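3.2 Closures and access

Soft-sided pouches made up the largest group in the Grondine inventory, with 82 of the 489 items recorded. Following Joubert and Nijs, we classed each item by the position of its main closure and by whether the body could stand without support. Items with a front zipper were treated separately from those with a zipper along the top, as the two types open in different ways and place different demands on the fabric next to the teeth.

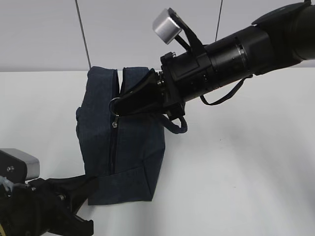
Figure 3. Upright zippered bag in dark blue denim-like fabric, with front zipper, metal ring pull and side loop.

Stiffness of the base proved to be the more useful measure. Pouches with a folded lower panel were rated as self-standing in 60 cases, and raters seldom disagreed on these. Ratings of the upper edge were less consistent. Mathew and Kulkarni scored a slumped edge as partial support, while Leblanc scored it as none; the August revision of the coding sheet adopted the first reading. Handle loops were coded for position only, and their length was not recorded.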